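Skurnbridge Local Media and Civic Speech Dataset: Data Card

Version 2
Release date: Monday, July 3, 2023
Maintained by: Skurnbridge Center for Public Affairs Data
Dataset leads: Aurel Mihăilă and Negin Rahimi

Summary

The Skurnbridge Local Media and Civic Speech Dataset records reported restrictions on journalists, broadcasters, and organizers of public meetings in two provinces, Mosamby and Wonov. Each record describes one event, such as the closing of a radio station, the refusal of a meeting permit, or the detention of a reporter. The dataset is meant for researchers, election observers, and news organizations that need event-level information below the national level.

Version 2 replaces the pilot release in full. Users who built tables on the pilot should not append the new file to the old one. Event identifiers were reassigned, and the category formerly called "general pressure" no longer exists.

Scope

An event is included if it took place in Mosamby or Wonov, if it was reported by at least one source on the approved source list, and if the report names or clearly describes both the party that acted and the party affected. Statements of policy are not events. A governor's announcement that permits will be harder to obtain is not recorded, but a permit refused under that policy is.

Online harassment is recorded only when it is tied to a public official, a party office, or a registered organization. The team discussed a wider rule at length during the pilot and decided against it, as the source list does not cover online activity evenly enough to support comparison between districts.

Events that begin in one province and end in the other are assigned to the province where they began. The end location is given in the notes field.

Contents of this release

events.csv: one row per event
actors.csv: one row per actor, with identifiers that match the events file
sources.csv: the approved source list, with language and type of outlet
codebook.txt: full definitions of all fields and categories
changes.txt: corrections made after the pilot

All files are encoded in UTF-8. Several spreadsheet programs assume a different encoding on opening and will damage personal and place names. Users are advised to import the files through the program's text import function.

Main fields

event_id: a fixed identifier. Identifiers are never reused, even when a record is withdrawn.
event_date: the date on which the event took place, or the first date if it lasted longer than one day.
date_precision: day, week, or month.
province and district: names follow the electoral district boundaries, which differ from the administrative boundaries in the south of Mosamby.
event_type: one of 6 categories, defined in the codebook.
actor_1: the party that carried out the restriction.
actor_2: the party affected.
source_count: the number of separate sources. Reprinted agency copy is treated as a single source.
notes: a short neutral summary written by the coder.

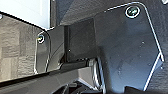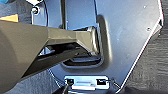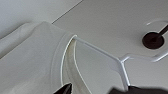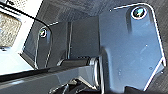 Collection and coding

Reports are gathered each week from the approved source list and read by a coder who works in the language of the original. The coder enters a draft record and attaches the text of the report. A second coder then reviews the draft without seeing the first coder's choice of event type. Where the two disagree, the record goes to one of the dataset leads, whose decision is entered in an internal log together with a short explanation.

Coders are instructed to record what a source reports and to leave motive aside. If a station was closed over unpaid license fees and its owner claims the closing was political, the record notes both the stated grounds and the claim. It does not choose between them.

Before release, a sample of 1,000 draft records was drawn and coded again from the original reports. The most common disagreements concerned date precision and the identity of actor_1, especially where reports spoke only of "the authorities." The current codebook adds a separate actor code for such cases. Records from the pilot period were revised to match.

Work on Buzatu

The district of Buzatu, in the east of Wonov, requires separate mention. Its only daily newspaper stopped printing during the pilot, and the district has since been covered mainly by provincial radio and by two weekly newsletters. The number of recorded events fell after the newspaper closed. This should not be read as evidence that conditions improved. Users who compare districts over time should either exclude Buzatu or treat its later records as a separate series.

Known limitations

The dataset measures reported events. Areas with few reporters produce few reports, and an area where reporters are afraid to publish may appear quiet. Rates calculated from the file should always be presented with this in mind.

Permit refusals are likely to be undercounted in Mosamby, where local offices often give no written reply. An application that simply receives no answer is not recorded unless a source on the list describes it as a refusal.

Reports of violence sometimes reach the team months later — typically through court filings or union newsletters. These events are added under their true date, so figures for past months may rise between versions. Published analysis should state the version used.

The source list favors outlets with a working archive. Small stations that broadcast only in minority languages are represented through summaries supplied by their own staff, and such summaries are marked in sources.csv.

Privacy and sensitive information

Private individuals are not named. Journalists are named only when they have been named in at least two published sources and have not asked to be removed. Officials acting in a public role are named as reported. Home addresses, family details, and medical information are deleted from the notes field before release.

A person named in the dataset may request a correction or removal in writing. Requests are handled by Negin Rahimi. When a record is changed, the change is listed in changes.txt without the personal details concerned.

Permitted use

The files may be used for research, teaching, and reporting, with credit to the Center. They may not be used to locate, contact, or rank individual journalists or organizers. Redistribution of the complete files requires written permission — links to the Center's download page are welcome and need none.

Suggested citation

Mihăilă, Aurel, and Negin Rahimi. Skurnbridge Local Media and Civic Speech Dataset, Version 2. Skurnbridge Center for Public Affairs Data, 2023.

Updates

The next scheduled update is planned for September. It will add late reports and any corrections received by then, and it will not change the category definitions. Questions about coding decisions should be addressed to Aurel Mihăilă and should include the event_id of each record concerned.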